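Home Browse Issues About Submit Search Sign in

4. Evaluation of the Urari Hand-Held Capture Kit

4.1 Scope of the review

The Urari kit is sold by Fimasum as a complete package for recording manipulation by hand. It consists of a pair of hand-held grippers, a set of marker cubes, a head-mounted camera, and the Pitetti software that turns recorded video into gripper paths. The supplier's stated purpose is to let a person carry out a household task with the same jaws that a robot would later use. The present section reports on the kit as delivered, with attention to setup, comfort, tracking, and the quality of the written material. The cost of the kit is not considered, as the price quoted to us covered a training visit that other buyers may not want.

4.2 Setup and working conditions

All trials were held in furnished rooms. Furniture was left in place and the normal room lighting was used. Two operators, Vilho Ahonen and Triin Grigaitė, completed the supplier's training course before the first trial. A third, Manouchehr Rezaei, received only the printed guide, so that the guide could be judged on its own. He was able to start a recording without help but did not find the section on camera alignment, which is placed in an appendix.

Each operator was asked to pick up small household items from a desk, tilt them, and set them down at a new position. Tasks were short, and the order was changed between sessions. In total, 1491 recordings were made, of which 200 were set aside before analysis for use in checking the tracking software. No recording was removed for poor handling. A fumbled grasp was kept and labeled as such by Žydrūnas Venckus, who did not take part as an operator.

Figure 3 gives the operator's view during work at a desk with a raised hutch. Each gripper carries its marker cube at the base, on the operator's side of the jaws, and the cables run back toward the wrists.

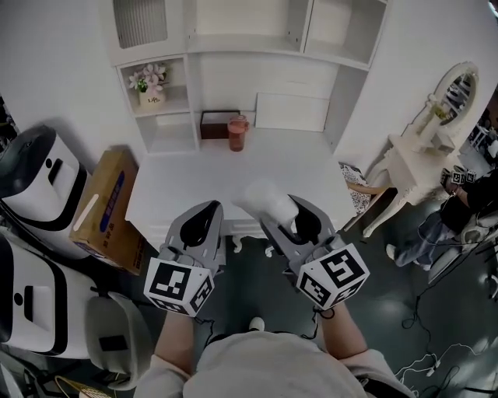 Figure 3. Paired grippers held over the front edge of the desk, with a white cylindrical object in the jaws of the right gripper.

4.3 Findings

Tracking. The software found both cubes without manual correction when the operator worked in front of the body at desk height. Performance fell when one forearm crossed the other, and again when a hand reached deep into a shelf, where the cube was turned away from the camera. The supplier's guide advises operators to keep at least one cube face toward the camera at all times. We found this advice sound but hard to follow on shelves above shoulder level. Lost tracking is marked in the Pitetti viewer by a gap in the path, and the gap can be filled by the software or left open. We left all gaps open.

Grip. The padded jaws held light, rounded items well. Flat items lying on the desk were harder to lift, and both trained operators came to slide them toward the edge first. Since this habit changes the recorded motion, laboratories that intend to use the data for robot training should decide in advance whether it is allowed.

Comfort. Sessions were limited to 60 minutes. Ms. Grigaitė reported some strain in the forearm toward the end of longer sessions, and Mr. Ahonen reported none. The cables were a more frequent complaint than the weight of the grippers. A clip for the sleeve is listed in the Fimasum catalog but was not part of the package we received.

Support. Questions sent to the supplier were answered by e-mail, in most cases with a marked-up page from the guide. One fault in the viewer, which caused the left and right paths to be swapped on export, was corrected by an update during the review period.

4.4 Comparison with the earlier kit

The Bite kit, reviewed by Avotiņš in an earlier report of this series, used a single gripper and a fixed camera. Its paths were smoother in our hands, but tasks needing both arms could not be recorded at all. Laboratories that already own the Bite kit may continue to use its camera mount for fixed views. Its recordings can be opened in the Pitetti viewer after conversion, although the gripper opening is not carried over and must be entered separately.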